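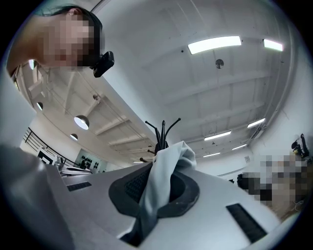 Light gray cloth at the grommet.

Ticket 703: Shared calendar shows meeting room bookings one hour late
Site: Costero office
Reported by: Selma Golob
Assigned to: Hemant Chaudhary
Priority: 3
Status: Resolved

Summary
Bookings made through the Kirell web calendar display at the correct time in the browser. The same bookings display one hour late on the door panels. Staff have been sent to rooms already in use.

09:10 Ticket opened. The user confirms that her own time zone settings are correct.

09:40 The fault was reproduced with a test booking.

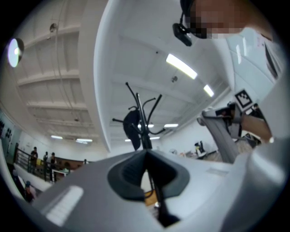 A second test booking, entered directly at the panel, displayed correctly in both places. The fault is therefore limited to entries passed through the sync service.

11:25 Nadja Fankhauser reviewed the sync log. The service was still applying the winter offset. 248 bookings were affected.
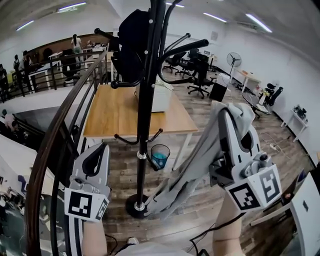 13:05 The offset was corrected and the service restarted. A full sync completed in 90 seconds.

14:30 The user confirms that all panels now match the web calendar. Recurring bookings created before May must be opened and saved again by their owners.

Ticket closed by H. Chaudhary.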